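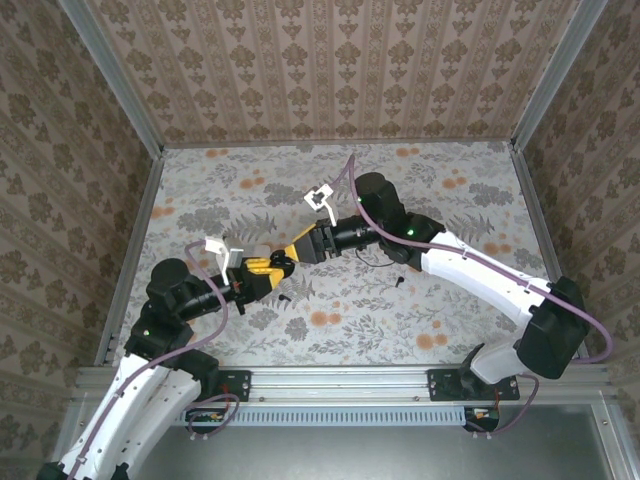 Two arms over the leaf print, a small glossy black object between the yellow fingers.

Ilden: small tabletop chores for two arms

Ilden is a set of recorded episodes of two robot arms doing the fiddly little jobs that fill a household or a packing bench. Putting small things back in their cases, picking loose parts off a busy surface, passing an item from one side to the other, turning something over so it can be opened. We started it at Bristus after a long lunch argument about whether machines can do chores yet, and we're still having the argument, but now there's data to have it over!

Status

The current release has 2,508 episodes across 29 tasks. The plan is 3,000 episodes before we freeze version 1, and the missing ones are mostly in the two-handed opening and closing tasks. They take the longest to collect and get thrown out the most. Task names and folder layout will stay as they are now. The success labels may still change, see Known problems.

What's in an episode

Fixed camera video of the workspace
Joint positions and gripper opening for both arms, logged at 50 Hz
The commands sent by the operator, on the same clock
A one-line instruction, such as "close the case" or "move the cube to the left side"
A success label (yes, no, partly)
A free text note from the operator, often blank, sometimes very funny

All the episodes are teleoperated. There are no autonomous runs in the training split. Runs from trained policies live in a separate folder called rollouts, and please keep them out of any training mix unless you mean to do that.

So can machines do chores yet?

Some of them, some of the time, and the pattern is more interesting than we expected. Picking up a cube and putting it somewhere else is in good shape. Our baseline (we call it Fodia, it's a fairly plain imitation policy) does it with either arm, and it copes when the cube starts in a spot that's rare in the data. I remember when that alone would have made us jump up and down.

Anything where one hand has to hold while the other one works is much harder. Think of how you open a little case. You pin it with a couple of fingers, feel for the seam, push with a thumbnail, and ease off the moment it gives. Fodia gets the pinning right quite often and then pushes straight through the moment where it should ease off. A human driving the same arms can do it, slowly and with some muttering, so the hardware is capable of more than the policy gets out of it. I find that really encouraging! The gap is one we can work on with data and better policies, without waiting for new fingers.
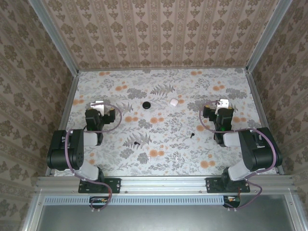 Small dark parts are the other sore spot. They're hard to tell apart from overhead, they roll, and a gripper that closes a hair too early sends them skating off toward the wall. Operators learn to come in low and squeeze late. Look at the gripper opening trace in the better episodes and you'll see it, a long flat stretch and then a quick close right at the end. Fodia closes in a smooth ramp instead, an average of everyone's habits. If you train something that picks up the late squeeze, please write to us.

Why the wallpaper

We lined the enclosure with patterned paper on purpose. Real kitchens and workbenches are visually noisy, and a policy trained over a clean white board tends to come apart on the first flowered tablecloth. The leaf and flower print on the floor is nasty in a useful way, with plenty of little dark and orange shapes that have nothing to do with the task. Hatice Aksoy picked the paper and has been very smug about it ever since.

Splits

Train and validation are split by session, so episodes recorded back to back never land on both sides. The test split holds object placements we kept out of the other two. Report per-task numbers if you can. A single average hides the difference between moving a cube and opening a case, and that difference is most of what we care about.

Loading

The loader is called brunner and lives in the tools folder. Point it at the root directory and give it a task name or the word all. It returns time-aligned arrays and decodes video only when you ask for it. The first pass over the whole set builds an index and is slow, later ones are fine.

Known problems

"Partly" was used differently by different operators in the early sessions. We're relabeling these and have finished the cube tasks.

The cables on the arms move around between sessions and sometimes hide a bit of the workspace.

Some instructions say "left" meaning the operator's left and some mean the camera's left. The February sessions are the worst for this. There's a corrections file, and brunner applies it by default.

A handful of notes are in Turkish. They're good notes, we left them in.

Contributing

Bug reports on labels are the most useful thing you can send. Give the task name, the episode number and what you think the label should be. Hatice goes through them on Wednesday. New task ideas are welcome too, especially dull ones from actual kitchens, garages and shop floors. Current favorite on the wish list: matching lids to containers.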